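## 2. Before You Order: Budget and Site Plan

Complete this section before you send a purchase request to Nernum. Changes made after the order is confirmed are billed at 431 dollars each.

1. List the tasks the arm will do in the first year. Mark each one "needed" or "later."
2. Run the "needed" tasks in the Jastden planner with a model of your own kitchen. The planner license is 1,474 dollars per seat and is not part of the arm price.
3. Place the arm base in the model and check its reach to every appliance on the list.

> **Note:** Model the counter with its real depth and any overhead cabinets. A base that is set too far back can cost you a longer arm.

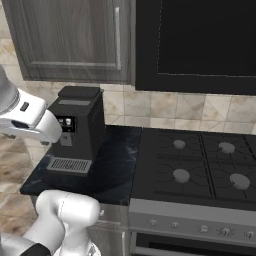 4. Move the base and repeat the check until one position covers all "needed" tasks. Save that position with the order.
5. Enter the arm, gripper, mount and spare finger pads on the budget sheet as separate lines. Add freight last.
6. Allow 9 weeks for delivery – longer if the mount is custom.

> **Caution:** Do not use simulation results as a safety check. Budget for an on-site risk review before the arm is powered near people or a cooktop.

Send the finished sheet to Liên Khổng at the Brudovwood office. Sheets received by noon on Thursday are quoted the following week.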